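Week 4: Teaching by demonstration

There are two common ways to show an arm a task. In kinesthetic teaching you hold the arm and move it yourself. In teleoperation you drive it from a second device and keep your hands out of the workspace. The Daza set has 92 demonstrations, all teleoperated.

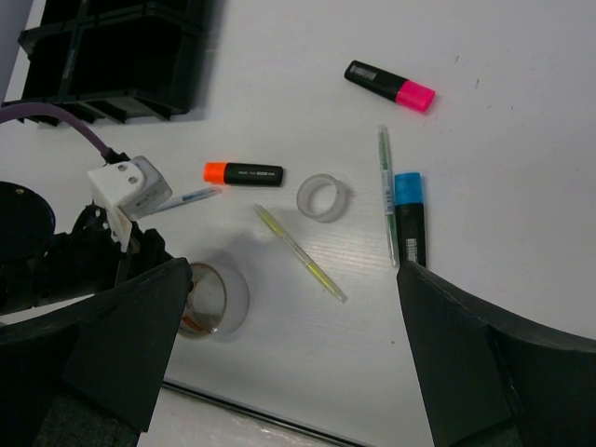 Small, thin objects take the most practice. A pen lying flat leaves the fingers little to close on, so line up across the barrel before you go down. Move slowly near the table - the policy will copy your hesitations as well as your good grasps.

For the lab, record 10 demonstrations per pair. Discard any with a collision. Send questions to Gifty Akpalu.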